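Home | Products | Newsroom | Investors | Contact

Category: Company News / Textiles

November 17, 2019
By Indetti Press Office

Indetti Adds Undyed Table Linen Line, Opens Finishing Plant in Baluvura

Indetti, a maker of woven household textiles, today announced the Milutley line of undyed table linen and the opening of a finishing plant in Baluvura. The plant will wash, shrink, press and hem all cloth sold under the Milutley name. Weaving will continue at the company's existing mill.

The Milutley line is made from a linen and cotton blend and is sold in natural shades only. It includes tablecloths, runners and napkins. Tablecloths come in 6 sizes, with either a plain hem or a knotted fringe. Fabric is supplied pre-shrunk and can be washed at home on a warm cycle. Bleach and fabric softener should not be used, as both shorten the life of the yarn.

Finishing work was previously done under contract by outside firms. According to the company, this led to uneven shrinkage between batches and long waits for repeat orders. The new plant has a floor area of 2404 square meters and employs 70 people in two shifts. Washing lines and hemming stations were supplied by Atanasov, which will also service the equipment under a separate agreement.

"Contract finishing gave us acceptable cloth, but the measurements moved from one batch to the next," said Radka Živković, director of production at Indetti. "A customer who orders a second tablecloth a year later expects it to match the first in length and in hand. With washing and pressing under our own control, we can hold a much tighter limit on both."

Before release, the fabric was put through repeated wash and dry cycles at the company's test room. Samples were measured before the first cycle and at set points after it. Fringed samples were also checked for knot slip and loose ends. Changes made during testing include a denser line of stitching above the fringe and a wider seam allowance at the corners.

Water used in the first rinse is filtered and returned to the next load. Heat from the pressing line is used to warm incoming water. The plant does not dye or print cloth, and no dye storage is present on the site.

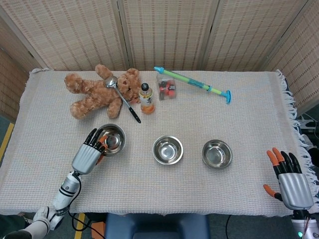 Orders from trade customers will be accepted starting in March. The first production run is limited to 1044 tablecloths, with runners and napkins to follow once the second washing line is in service. Retail prices will be set by individual stores. Trade customers may request a swatch card showing each shade in both washed and unwashed form.

Existing Indetti table linen remains on sale. Stock finished by outside firms will carry the current label until it is sold through, and replacement napkins for those sets will be available on request.

About Indetti
Indetti weaves and finishes table linen, towels and bedding for stores, hotels and restaurants. Press and trade inquiries may be sent to the Indetti Press Office through the Contact page.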